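零食袋子满屋跑？我家的收拾办法，亲测好用！

上个星期五晚上，我蹲在椅子边上捡薯片渣，捡着捡着忽然下了决心：家里这些零食，真的该好好管一管了！说来惭愧，我们家橱柜收得还算整齐，调料瓶一排一排的，唯独零食像长了脚，书桌上一包，沙发缝里半包，椅子旁边再来两颗糖。这一篇就专门讲零食和它们爱待的那几个地方：桌面、木板面、布面椅子。都是我自己试过、现在还在用的小办法，想到哪儿写到哪儿。

先把零食“请”出来

第一步特别简单，也特别过瘾：拿一个大托盘，从进门的地方开始，一间一间走过去，看到零食就放上去。别边走边整理，也别边走边吃（我知道很难！）。包里、外套口袋、床头抽屉都翻一翻。我第一次这么走了一圈，翻出一包三月份买的米饼，还没拆，当场高兴得像捡了钱。

走完一圈，找块平整的地方全部摊开。不要堆成小山，要平放，袋子正面朝上，彼此留点空隙，这样哪包开过口、哪包快到期，一眼就清楚。我喜欢摊在木头面上，颜色暖暖的，各种包装放上去都很显眼，看着就有干劲。
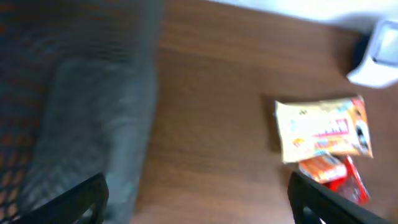

木纹面上的几包零食，旁边是灰色布面椅子

摊开以后分成两类就够了：没拆的，和拆过的。我以前分得很细，甜的、咸的、辣的、孩子的、大人的，结果两天就乱套，因为家里没有人记得住。现在没拆的进柜子，拆过的放在手边，谁想吃先吃拆过的，规矩就这么一条，连我家最不爱收拾的那位都能照办。

封口的几个办法

拆过的袋子，封口最要紧。封口夹当然方便，可是我家的封口夹总是神秘消失，所以我练出了几招不用夹子的。

袋子比较软、里面还剩一半以上的：先把空气轻轻挤出去，两个上角往中间折成三角形，再把尖头往下卷两三圈，最后把两边的角翻过来，兜住卷好的部分。第一次做可能会散，多试几回手就熟了，倒过来都不掉！

袋子偏硬、折了会弹开的：剪一个干净的饮料瓶瓶口，把袋口从瓶口里穿上来，往外一翻，拧上盖子。剪下来的边缘要用细砂纸磨一磨，免得刮手。坚果、小饼干都适合这么装，倒的时候还不会撒。

剩得很少的：别封了，直接倒进小玻璃罐。几片饼干占着一个大袋子，又占地方又容易受潮。我有个200毫升的旧果酱罐，专门收这种“尾巴”，放在水壶边上，泡茶的时候顺手就吃完了。

糖果和小包装：这些最会滚来滚去。我用一个浅浅的小碗装，碗满了就不再往外拿，吃空了再添。千万别用深罐子，压在底下的永远轮不到。

朋友Felicja Śliwiński还教我一招，我特别喜欢：在袋子上贴一小条纸胶带，写上开袋的日期。听着麻烦，其实胶带和笔往零食旁边一搁，几秒钟的事。写了日期以后，那种“这包到底开了多久”的家庭辩论一下子就没有了。

木头桌面怎么擦

零食吃得开心，桌面多半要遭殃。先说渣：千万别一上来就用湿布，渣一沾水就糊，还会卡进木纹里。要先用干的软毛刷顺着木纹往桌边扫，用一张硬卡纸接着。没有小刷子的话，洗干净晾干的旧粉刷也好用，刷毛够软，缝里也伸得进去。

扫干净了再上微湿的布，拧到不滴水为止，同样顺着木纹擦，擦完马上用干布过一遍。有油印子的地方，布上点一滴洗洁精，轻轻打圈，再换清水布擦两遍。糖粘住了也别抠！拿温热的湿布敷一会儿，等它变软，用旧会员卡的边慢慢推下来。不过要先看看桌面的涂层，没上漆的原木怕水，敷的时间要更短，最好先在不起眼的角落试一下。

桌上要是有插电的小家电，先拔了插头再擦，底下那一圈也别漏掉，把它抬起来，往往能看到一整圈碎渣。我每次抬起来都要“哇”一声。

布面椅子也要照顾到

坐着吃零食，渣就往坐垫的边上掉，尤其是坐垫和靠背挨着的那条缝。吸尘器换上扁嘴，从上往下吸，吸的时候用另一只手把坐垫压低一点，缝就张开了。没有扁嘴的，用牙刷把渣挑出来，再拿粘毛滚筒过一遍，效果也很不错。

灰色的布料看着耐脏，可油手印过几天就会变深，所以我现在发现了就马上处理。先撒一层小苏打，放着，等到晚上用吸尘器吸走；印子还在的话，用白布蘸一点稀释过的中性洗涤剂，从外圈往里点按，别来回搓，搓了容易起毛，还会留一圈水印。动手前看一眼椅子的洗涤标签，有些面料不能沾水。

网布的部分要换个办法。碎渣卡在网眼里，从正面吸常常吸不动，从背面用软刷轻轻弹几下，渣自己就掉出来了，记得先在地上铺张旧报纸。

给零食定个“家”

清完了，总要有个地方放。我试过竹篮、铁盒、抽屉，最后留下来的是一个敞口的浅盒子，长度和我的前臂差不多。敞口很重要，有盖子的大家都懒得开，零食就又回到桌上了。袋子竖着插进去，像排书一样，标签朝外，最多能放11包，再多就挤得拿不出来。满了就先吃，不买新的，这个规矩执行起来比想象中愉快得多！

盒子放的位置也值得花点心思。我原先放在炉灶上方的柜子里，那里热，巧克力很快就发白变软，后来挪到餐桌旁的矮架上，晒不到太阳，坐着伸手就能够到。家里有小小孩或者狗狗的，要放高一些，坚果、硬糖和巧克力尤其要收好。

再分享一个小习惯：吃之前先倒进小碟子，袋子当场封好放回去。量看得见，手也不会一直伸进袋子里，油也少沾到椅子上。我们家看电影的时候一人一个碟子，孩子还自己选颜色，特别认真。

留言里Radosław Bielecka问，受潮的饼干还能不能救。没变味、没过期的可以试试！烤箱预热到低温，饼干铺一层，烤几分钟就拿出来，完全放凉以后再尝，刚出炉的时候还是软的，别急着加时间。带夹心和巧克力涂层的就不要烤了，会化得一塌糊涂，我烤过，刷烤盘刷到半夜。

下一篇想写茶叶和咖啡粉的收纳，大家有好用的罐子欢迎在留言里告诉我，旧罐子改造的更欢迎！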